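I turned up at Ó Dálaigh Computer Repairs with a bag of shortbread and a laptop that makes a noise like a hairdryer, and I left two hours later having hardly talked about the laptop at all! I'd been meaning to interview the owner for the blog for ages. She's had the shop at the bottom of the hill for nine years now, and before that she fixed machines at her mum's dining table, which by all accounts her mum has still not forgiven her for.

She asked me not to use her first name ("put the shop's name in, that's the one I want people to ring") so the owner she shall be.

We started with how she got into it, and I was expecting a story about being a clever child with a soldering iron. Nope. "I was 34 and I was working in a carpet showroom," she said. "I was dreadful at it. I told people when the carpet was a bad one." Her own computer packed up the same month the showroom closed, she couldn't afford to have it mended, and she got a book out of the library and did it herself. It took her the whole of May. "I cried twice. Then it switched on and I thought, well, I'd like to feel like that again please."

So she put a card up in the post office window, and the first person who rang was a retired teacher with a printer problem. It was unplugged. She didn't charge him and he has sent her customers ever since (he still pops in at Christmas with a jar of piccalilli, which she doesn't like and has never told him).

I wanted to know what people bring in most. Laptops, she said, and nearly always because they're slow. "They come in saying it's dying. Half the time it's full of dust, or it's trying to open 34 things every time they turn it on. I had one that week where the lady used her desktop as a diary. Every day, a new file, right there on the screen. You couldn't see the photo of her dog any more."

Desktops are what she likes best, though. You could see her sit up when we got on to those! She loves that you can take the side off and get your hands in, and she says a decent one can be kept going for years with a new drive here and a bit more memory there. 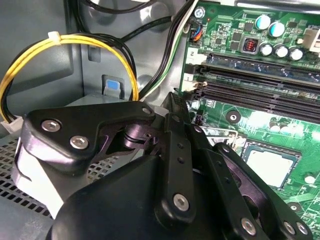
Inside a desktop case, with the motherboard over on the right.

"People are frightened of the inside," she told me. "They think if they touch it they'll break it. Turn it off, pull the plug out, touch something metal, and take your time. That's most of it. And take a photo before you undo anything, because you will not remember where that cable went. I never do."

She runs an evening class in the back of the shop now, teaching people to do just that. It started as a one-off and there's a waiting list, which she seems both pleased and slightly horrified about. Her oldest pupil is building a computer for his granddaughter and has very firm views on fans. Her youngest came along with her dad, got bored of watching him, and ended up doing the whole thing while he made the tea.

I asked the rude question, which is whether there's any money in it. She laughed for quite a long time. "Some months. I charge 50 pounds to look at a thing and tell you what's wrong, and if I mend it that comes off the bill. My sister says it should be double. My sister has never had to say it to somebody's face over a counter." Winters are good, summers are quiet, and September is all students with tea in their keyboards.

What gets her properly cross is when things are made so they can't be opened. She had a tablet on the bench that was glued shut and she talked about that glue for a good ten minutes (I've spared you most of it). "Screws!" she said. "Give me screws. I'll even put up with the silly star-shaped ones."

And the best job she's ever done? She had to think. In the end she picked an old machine that had been in somebody's loft, with a box of letters saved on it that the family thought had gone for good. She got every one of them off. "I didn't read them. Well, I read the first line of one to check it had worked. It was about marrows."

She's hoping to take on a Saturday helper before the autumn, so if you know a patient teenager do send them down the hill. Classes start at seven and you need to bring your own screwdriver and a mug.

My laptop, by the way, was dust. She showed me what came out of it and I'd rather not discuss it.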